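Florness Laundry and Linen
Workplace safety checklist with comments
Filled in by: Tímea Kun
Site contact: Ryota Yoshida
Period: January
Ratings used: OK / Fix / Not convinced

I use "Not convinced" when I was told something is fine and couldn't check it myself. There is a lot of it in this one. Please don't change those to OK on the strength of an email.

1. Exits and walkways

1.1 Front exit opens fully from inside. OK.

1.2 Rear exit clear. Fix. Two linen cages were parked across it when I arrived. I was told they are only there for deliveries. The last checklist says the same thing, in the same words, and so does the one before it.

1.3 Emergency lighting tested. Not convinced. The log has a tick for every month in one pen, in one hand, with no times. Start writing the time of day and initials next to each test.

1.4 Floor markings visible. Fix by the dryers, where the yellow has worn away. OK elsewhere.

2. Folding and sorting

2.1 Work surfaces free of splinters, sharp edges and loose trim. OK where I ran my hand along the edges. I did not do the far sorting bench, which had bags piled on it.

2.2 Pockets checked before garments go to folding. Not convinced. The sign says every pocket, every time. I watched a full bag go through and saw maybe half of them get a pat. Lighters and pens are the worry.

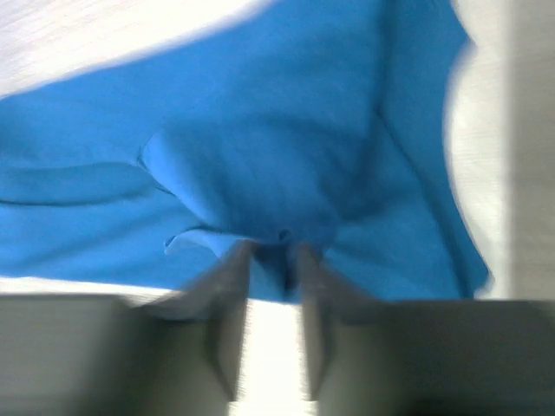
Blue fabric.

2.3 Lifting. Bags over the posted limit to be split. Fix. The limit is posted, but there is no scale within reach, so people guess. A cheap hanging scale would do more than the poster does.

2.4 Seating and mats for standing work. OK, though the mat at the sorting end curls at one corner. Tape won't hold it. It didn't last time.

2.5 Cables kept off the floor and away from wheels. Fix at the steam press, where the cord crosses the path the cages take. OK at the other stations.
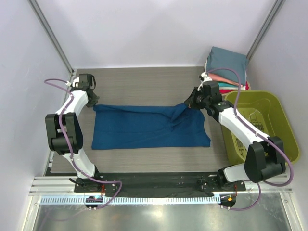
3. Dryers and lint

3.1 Lint screens cleaned between loads. Not convinced. Asked three people and got three answers: every load, every other load, and "when the light comes on." The light is not a lint light.

3.2 Ducts cleaned by a contractor. Not convinced. Ryota has an invoice numbered 954 with "duct service" on it and nothing else. It doesn't say which ducts, how far in they went, or what they took out. I'd like a proper report or I'd like it done again.

3.3 Space behind dryers clear. Fix. There was lint along the back wall at dryer 7, plus a cardboard box nobody would claim. Remove the box, vacuum the wall, and put it on the weekly sheet.

3.4 Hot loads not left sitting in the drum or heaped in a cage at closing. I'm told this never happens. The closing sheet has no line for it, so I don't see how anyone would know. Small cotton loads count too, and so does a handful of staff shirts thrown in at the end of the day.
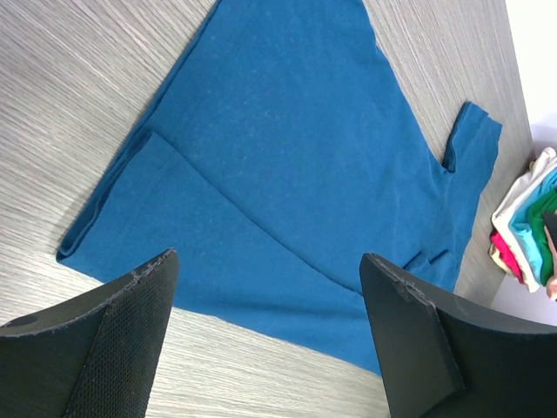
Oily rags and kitchen towels are the ones I would watch hardest, and those should be spread out to cool, then stored in a lidded metal bin. The bin is on site. It had a mop in it.

3.5 Gas shutoff labeled and reachable. OK. Labeled on both sides, good.

4. Chemicals

4.1 Data sheets available. Fix. The binder is there, but it covers the old detergent. The new Takács product has been in use since the supplier changed and has no sheet in the binder.

4.2 Eyewash bottles in date. OK at the dosing station. Fix in the stain area, where the bottle is past its date and the seal is broken.

4.3 Bleach and acid products stored apart. They are on different shelves of the same cabinet, one above the other. I don't call that apart. Fix.

4.4 Gloves in the right sizes. Box of 100, all large. The person doing most of the stain work takes a small and was using none.

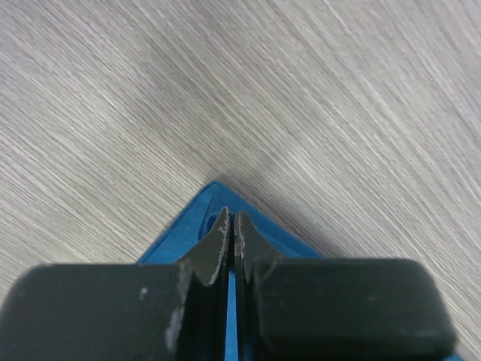
She said she had asked for them in the fall. Order them this week and don't make her ask again.

5. First aid and records

5.1 Kit stocked. OK apart from burn dressings, which are missing. Given section 3, I'd want more than one.

5.2 Accident book in use. Not convinced. Zero entries for a whole year in a building full of hot metal is not a record I believe. Leave the book by the sink, where people go when they've burned themselves, and take it out of the office drawer.

5.3 New starters shown exits and stop buttons. Signed sheets for everyone on shift. One of them pointed me to the wrong stop button.

To be closed before I come back: 1.2, 3.2, 3.3, 4.1, 4.3, 4.4. Send photos for the first and third, and paper for the rest.

T. Kun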